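The Lelard is a folding tabletop. It has no legs and no drawers, and it comes with no particular idea of what you might do once you've laid it down. You put it over whatever table you already own and, for as long as it's there, you have a better table. It's sold by Flarnico for slightly more than I paid for the table underneath.

I bought mine in October to replace the Mak, a cheaper board with a glossy finish that showed every lamp in the room and, on bright afternoons, me. The Lelard is matt and white, and after the Mak it's a great relief to the eyes. Paper patterns sit still on it. So does fabric, mostly, though satin goes where it likes.

Unfolding it is a job for 2 people or one stubborn one. The instructions are a single drawing of a smiling figure with very long arms. My arms are the usual length, so I opened it on the floor and lifted it up in stages, taking a light bulb with me on the second go. Once down, it lies flat, apart from one corner that took until the next morning to come round to the idea.

Cleaning is easy if you're prompt. Tea wipes off. Tailor's chalk wipes off. Biro does not, whatever the box says, and I now have a small blue comma near the edge that I've decided to think of as mine. Pencil comes away with an ordinary rubber, and you'll want that, as a white surface this size cries out to be drawn on. The faint grey lines are no trouble to work over, and a rotary cutter used without a mat will add more, so use a mat.

Storage is the weak point. Folded, it's still too tall for the cupboard under our stairs in Plirnham and too wide to go behind the sofa, so it lives in the hall, where it greets visitors by sliding slowly towards them.

Four stars. I'd give it the fifth for a handle.
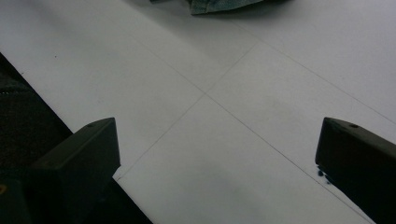 White surface with its faint grey lines, two of them crossing.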